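Ploler claims tracker, three months in

Our county office moved its workers' compensation files to Ploler in September. We had 400 open claims, and the import dropped 17 of them, which I re-entered by hand.

Deadline alerts are the best part. The audit log is clear and exports without fuss. Search is slow, and supervisors can't reassign a claim without an administrator.
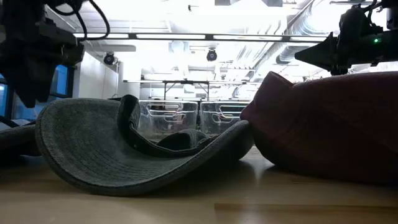
Rattana Paisan wrote in to say her office had the same import trouble, and that support took 11 days to answer.

Mine took three. I'd still renew, at the basic tier.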